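Two-armed mug sorter takes shape in Clunton workshop

CLUNTON - A pair of robot arms bolted to the edge of a table is being taught to put mugs away at the shared workshop on Prurnby Street, and its builders say a version fit for an ordinary kitchen could be ready by February. That claim deserves some caution.

Brândușa Stoica and Octavian Văduva have been at work on the machine, which they call Lurau, for 20 months. The arms have white segments and black joints, and each ends in a two-fingered gripper. The job is to move mugs between a metal tray and a row of coasters, a chore most people finish before the kettle boils.

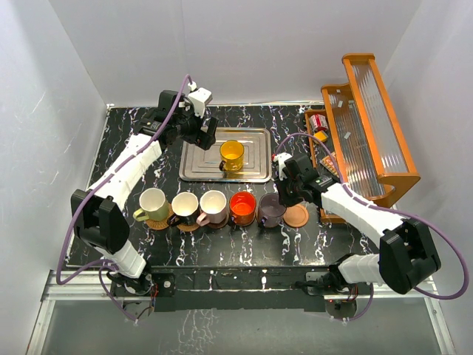

The Lurau arms over the mugs and tray at the Clunton workshop.

Stoica said the pair logged 137 attempts in their latest round of testing and counted 134 as successes. Asked what qualified, she said a mug had to end up upright and on a coaster. A mug set down off center still passed. So did one that needed a second grab.

The figures come from the builders' own notebook, and no outsider has checked them. The tests were also run on a single tabletop with white walls on three sides, using mugs the arms had been trained on. Few kitchens are that tidy.

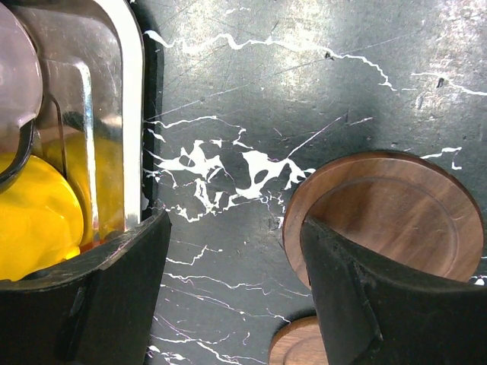
Văduva conceded that clear and shiny objects remain a problem, and that the grippers have trouble judging where glass ends and the counter begins. He said new software would help but could not say when it would be finished. An earlier target date passed last year with no demonstration.

Money is another open question. The two would not say what they have spent on motors and parts. Nseir, a small kitchen supply firm in town, has talked with them about a trial but has signed nothing.

"We'd want to see it handle a sink full of dishes," a Nseir manager said. "I've seen it handle a mug."

The workshop plans to open its doors for a public showing that will run 3 hours. Visitors may bring a mug from home, and Stoica said the arms would try any that fit on the table.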